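**Brock Leclerc** – 26/03/2023

1/ I finished moving my mother's recipes off index cards this weekend. The box had sat on top of my fridge in Drulivstead since October. A few people asked how I did it, so I'm putting it in a thread.

2/ First thing I did was sort. I used four piles: baking, suppers, canning, and cards I couldn't read. The last pile was the tallest. Mom wrote in pencil and she pressed lightly.

3/ I didn't scan anything at first. I typed. Scanning is faster, but then you have a folder full of pictures you can't search. I wanted to type "rhubarb" and get every rhubarb card.

4/ I typed 20 cards a night, after the dishes. Some nights I skipped. If I went past 20 I started making mistakes with the amounts, and a wrong amount of baking soda is a bad mistake.

5/ She used her own short forms. "Sm. oven" means 325. "Blue bowl" means the blue bowl, which my sister has in Andora. I called and had her fill it with water and measure. It holds nine cups to the rim.
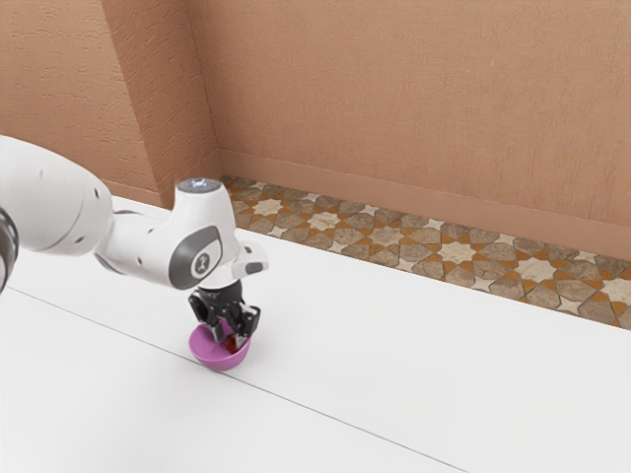

6/ For the pencil cards, a desk lamp set low and off to one side worked better than anything else. The dents in the paper throw a little shadow. I got all but 19 of them that way.

7/ My aunt read most of those 19 over the phone from memory. She'd ask for the title and the first ingredient and go from there. We disagreed on the date squares. I kept both versions and put her name on hers.

8/ File names: I went with the dish first, then whose recipe it was. "Date squares – Mom." "Date squares – Aunt." I tried sorting by year and gave up. Hardly any of the cards had one.

9/ I did scan the ones with notes on the back. "Too sweet, Brock ate it anyway" isn't something I wanted to retype. Same for the one with the phone number for Onishi Hardware on it, just 2212, from when you only needed the last four digits in town.

10/ Printing: one copy each for my sister, my aunt and me, in plain three-ring binders with page sleeves. I looked at having a bound book made and the price was silly for three people.

11/ If you're starting on a box of your own, do the canning cards last and check them against a current guide. A few of Mom's times were too short by today's rules. I left her numbers in and typed the new ones underneath.

12/ Somebody asked for the molasses cookies. I'll post them tomorrow night, once I've made a batch with the typed version and know I copied it right.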